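Rovitz Two-Finger Gripper Kit: A Semester With the Olow Robotics Club

Review by Jolene Baxter
Posted 15 Apr 2020

I help run the robotics club at Olow, a small after-school group of high school students. In December we bought the Rovitz gripper kit to replace the suction cup that came with our tabletop arm. The students have used it at nearly every meeting since, and I think we know it well enough now to say who should buy it.

What you get

The kit comes as a bag of black finger parts, a mounting bracket, a servo, a small wrist camera and a packet of screws. The screws are not sorted. Two of the lengths look almost the same, and if you put the longer one in the servo horn it will rub against the bracket. We did this on the first build and spent most of a meeting looking for the noise. A label on the bag would fix it.

The printed guide is short and mostly clear. Step 3 shows the bracket upside down compared with the part in the bag, so go by the hole pattern. Hema Achari, a junior who does most of our wiring, built the second gripper on her own in one meeting without opening the guide.

Fitting the bracket to the arm was easy. The cable for the wrist camera is too short for comfort. It reaches, but with the arm stretched out it pulls tight, and we ended up buying an extension.

How we used it

Our project this year was plugging in. The students wanted a job that sounds simple and is hard for an arm, and they settled on picking up USB chargers and putting them into a power strip. A charger is a fair test for a gripper. It has smooth sides and rounded corners, it has to be held straight, and then it has to be pushed while the fingers keep their grip.

The club drives the arm by hand first, with a game controller, and saves the runs that go well. Those runs are then used to train a small program to do the same thing. I won't go far into the software here. We use Mensah, which the students picked because it runs on the old laptops we have. It found the gripper and the camera after we typed in the port by hand. 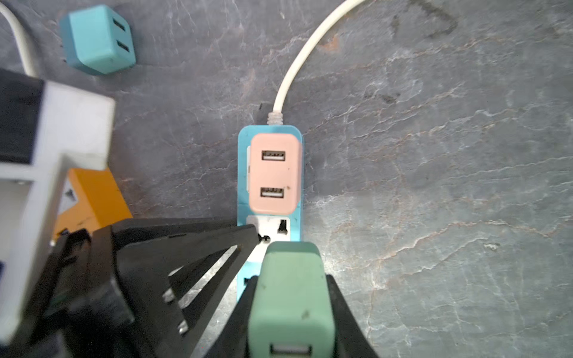 Can beginners drive this gripper well enough to do careful work?

Most of ours could after two meetings of practice. Opening and closing is on one trigger, and the speed follows how far you squeeze it. What takes longer is learning to turn the wrist in small steps without also moving the arm.

What works

The fingers are stiff. Our last set, from Flurum, bent sideways whenever a student pushed down on something, and the part would twist out. The Rovitz fingers stay where they are put. When a charger slips now, it usually slips straight back, and the student can let go and take a new grip.

The camera view is good for close work. Students who watched the laptop screen did better at lining up than those who stood over the table and looked down – I had expected the opposite.

Replacement fingers can be bought separately, in pairs. We have needed one pair so far, after the arm was driven into the table edge.

What doesn't

There is no force reading. The servo closes until it reaches its set point or stalls, and the software can't tell you how hard it is squeezing. For plugging things in, that is the number you want most. Hema wrote a short script that watches the servo current and stops at a limit, and it helps, but a beginner group without someone like her would be stuck.

The fingertips are slick. We added thin rubber tape to one gripper and left the other plain to compare. The taped one held chargers better and also dragged them out of line when letting go, so the students are still arguing about it.

The servo gets warm with steady use. We take a break between drivers and have had no failures.

Should you buy it?

For a club that already has an arm and at least one student who likes to write code, yes. It is sturdy, the parts can be replaced, and the camera alone saved us a lot of fiddling. For a first-year group I would wait, or borrow one and see how the students get on with it. The Flurum set is weaker but comes with far better lessons.

Rating: 3 out of 5 for the kit as sold. With the longer camera cable and Hema's script I would go to four. She has agreed to share the script with other clubs – leave a comment below and I will pass your message on to her.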